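**Right arm freezes mid-reach in sim, left one is fine**

**hertta_k:** Loving this two-arm setup, but the right arm locks up at step 3000 on the dot! No error, the wrist just stops answering and the left one carries on without it. Same thing on both of my machines.

**cyprian.b:** Collision mesh. I'd bet money on it. The fingers brush something on the table and the solver gives up.

**hertta_k:** I wondered too, but it froze with a bare table as well :(

**zhenhua_li:** Then it isn't the mesh. Check your watchdog timeout, mine shipped at 200 ms and tripped constantly.

**cyprian.b:** A watchdog would stop *both* arms. Still say mesh.

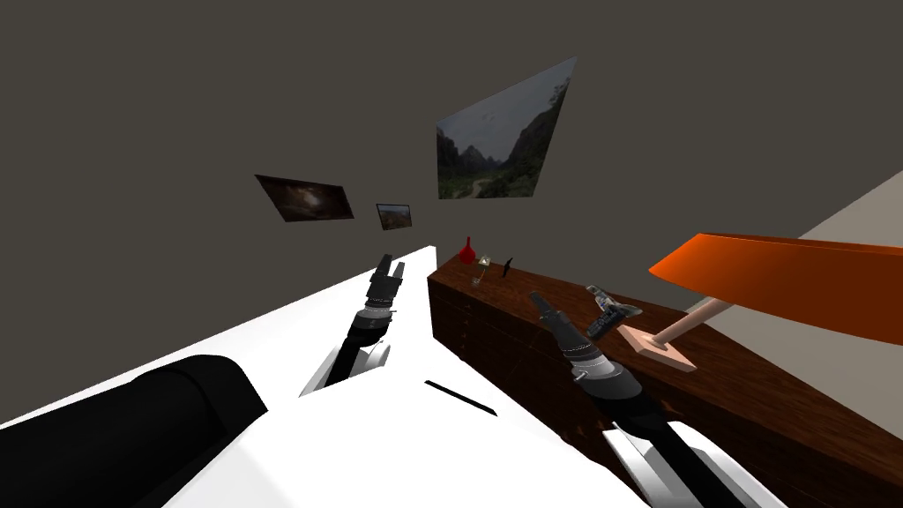 **hertta_k:** Timeout raised to 2 seconds and the freeze moved to a later step, so Zhenhua is onto something! I want to know why the left arm never trips, though. It has open space around its gripper, and the right one is hovering over the wood with the grey and black gadget just past its fingers, so Cyprian may get half a point.

**zhenhua_li:** A quarter. Log the right wrist on its own and post it, I love these!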